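Small Rooms Deserve a Place in the Touring Budget

The debate over live music funding in this country is usually conducted in terms of festivals and arenas. Grant programmes are measured by attendance, and attendance favours the large site, the long weekend and the headline act. It is the view of this publication that the measure is a poor one, and that the coming round of touring support should reserve a fixed share for rooms holding fewer than five hundred people.

The case is easiest to make with a particular room. The Saltgate, which occupies the upper floor of a former grain exchange, is licensed for 422. It presents electronic and improvised music on most weekends of the year and employs two full-time staff. Last season it hosted 13 artists on their first tour outside their home province. None of those dates made a profit for the venue, and several made a loss once the sound engineer, the security contract and the piano tuner had been paid.

By contrast, the Tekcombe Centre seats 2523 and receives operating support every year. It is a fine hall, and its program is well attended. Yet very few performers walk onto a stage of that size without having first spent several seasons in places like the Saltgate, where a set can be tried in one order on Friday and another the following night. The large hall draws on work done in the small one and contributes nothing to its cost.

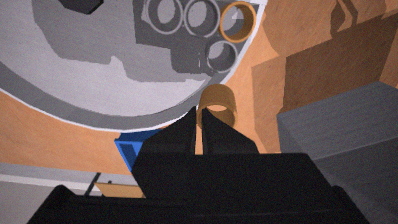 Fuchs

Current rules make the imbalance worse. An applicant must show projected attendance for the whole tour, and the scoring grid awards its highest marks above a threshold that a run of club dates can't reach. Agents understand this perfectly well. They build itineraries around the threshold, skipping the smaller centres and adding a second night in a city that has already seen the act. The grant is then spent on hotels in places where the audience would have turned up anyway.

There is also the matter of distance. A band in a rented van may drive nine hours between two paying engagements, and fuel for that leg will often exceed the guarantee at the end of it. A modest payment tied to kilometres travelled would do more for regional audiences than another poster campaign. It would be simple to administer, and the receipts already exist.

Objections to a reserved share deserve a fair hearing. The first is that public money should follow public demand. This has some force, but demand for an unfamiliar artist cannot be recorded in a town the artist has never visited. When the electronic trio Uvside first played the Saltgate, the room was a third full. On their return the following spring, the tickets were gone before the doors opened. A funding body looking only at the first night would have judged it a failure.

The second objection is that small venues are private businesses, and that some are badly run. That is true of some of them. It is equally true of some large ones, and the remedy in both cases is ordinary oversight — published accounts, a written policy on artist fees, and proof that performers were paid on the night. A venue unwilling to meet those conditions should not be eligible.

A third objection concerns noise. Residents near several rooms have complained, often with good reason, and a subsidy that brought more late programming without any soundproofing would be resented. For that reason the reserved share ought to allow capital spending on walls, doors and glazing. A venue that is a good neighbour at one in the morning is far more likely to keep its licence.

We would ask for one further change. Application deadlines fall in April, when most independent promoters are already committed to summer bookings and have no hours to spare for a forty-page form. A second intake in the autumn, with a shorter form for requests under a set amount, would bring in applicants who have never applied at all. The ministry's own guidelines permit a second intake, and it should be announced before the next season's tours are booked.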